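Questions about the sorting cells, for returns and kit-packing staff at Manalastas. Last revised May 19, 2026. Replaces the sheet handed out in December.

## General

### What is being automated?

One task: picking single items out of a mixed bin or tray and moving them to the yellow, blue or pink box. The project is called Jillora. It covers toys, balls and small textiles from the returns line. Inspection, repair, bagging and labeling stay manual and are outside the project.

### Who is running it?

Pristier supplies the arms and the control software. Wutum handles installation and electrical work. On our side the process owner is Genalyn Evangelista, and Jonalyn Estrella is responsible for shift planning and training records. Questions about pay or job classification go to Consolacion Gatchalian.

### Which box takes what?

The color code is the same as on the manual benches.

- Yellow: hard and rubber items, including balls
- Blue: plush, knitted and furry items
- Pink: textiles and anything the operator wants looked at again

Each box has a round opening. Cloths have to be fed in by a corner; a cloth released flat over an opening tends to bridge it and stay there. If a cloth bridges, pause the cell and push it through by hand.

### Why start with mixed bins when they are the hardest case?

Mixed bins are where the hours go. Sorted cartons from the larger customers already bypass the sorting benches. A returns bin can hold a tennis ball, a knotted rope toy, furry balls with eyes and a couple of cloths lying over the rest, and the operator has to decide on each piece separately. The arm's working position is between the boxes and the bin.
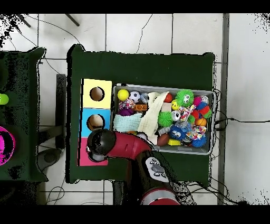

### How fast is it?

Slower than an experienced sorter on nearly every item type. The comparison that matters for planning is output per shift including breaks and changeovers, and that figure is still being collected. The target for the trial is 2,000 picks without a safety stop. Picks that end in the wrong box are logged separately and do not reset the count.

## Jobs and shifts

### Will positions be cut?

No positions are being removed during the trial. Sorting staff who move off the bench are assigned to inspection or to cell operation at their current grade. What happens after the trial has not been decided, and this page will be updated when it has. Supervisors have been asked not to give informal answers.

### What does a cell operator do?

The operator loads the bin, starts the cycle, clears jams, handles rejected items and checks the contents of the boxes at changeover. One operator covers 2 cells. Operators do not program the arm. Changes to pick settings go through Pristier and need a signature from Genalyn Evangelista.

### Is the work physically easier?

In part. There is less reaching and less repeated gripping. There is more standing and more watching, and several people on the first rotation reported eye strain and stiff necks. Cell shifts are therefore limited to 2 hours at a stretch, followed by other work. The limit applies even if the operator would prefer to stay on.

### How do I get trained?

Training takes 8 hours, split over two shifts and paid at the normal rate. It covers loading, jam clearing, lockout and the reject log. Ida Hellwig signs off each trainee after a supervised changeover. Sign up on the sheet outside the planning office or write to Jonalyn Estrella.

### Can I decline?

Yes, during the trial. Tell your shift lead before the schedule is posted. A refusal is not recorded in your file.

## Working at the cell

### How should the bin be loaded?

Fill to just under the rim. Spread the contents with a flat hand so there is no single high pile. Heavy items go in first. Cloths can lie on top, but don't tuck them under other items – the gripper then lifts two or three things at once and the pick is rejected.

Loosely laid cloths still hide what is under them. A small spiky ball half covered by a cloth may be skipped several times before the cloth is taken. This is expected and is no reason to intervene. The software leaves covered items for a later pass, and plush toys lying between two cloths usually come last. 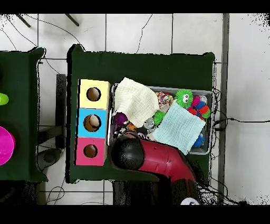 If the cell reports an empty bin while items remain, press Pause, redistribute the contents and restart. Do it once. If the message comes back, empty the bin by hand and write "early empty" in the log. These entries are read every week and have already led to one change in the pick order.

### May I reach in while the arm is moving?

No. Press Pause and wait until the arm has stopped completely. For anything that takes longer than freeing one item, use lockout. The black gripper does not distinguish between a toy and a glove.

### What about the cables on the floor?

Do not step on them, move them or stack cartons on them. Wutum will install covered runs before the second phase. Until then the cable side of the table is closed to carts.

### What counts as a reject?

1. An item dropped outside the bin and the boxes
2. An item held for longer than 7 seconds without release
3. Two or more items in one grip
4. Any item the operator removes by hand

Damaged goods are not rejects. Put them in pink and let inspection deal with them.

## Data and monitoring

### Does the cell record me?

The camera over the table records the work surface, and hands and forearms can appear in it during loading and jam clearing. There is no audio. Recordings are used for fault analysis and for improving item recognition. Under the site agreement they may not be used for individual performance review or discipline.

### Are my numbers compared with the arm's?

Pick counts are kept per cell and per shift, not per person. The log sheet has a field for initials so that Princess Policarpio can follow up on unclear entries. The initials are not carried over to the database.

### Where do I report a problem?

Safety problems go to your shift lead immediately, and the cell stays locked out until it is released in writing. For everything else use the log sheet. Suggestions can go there too; mark them with an S in the margin.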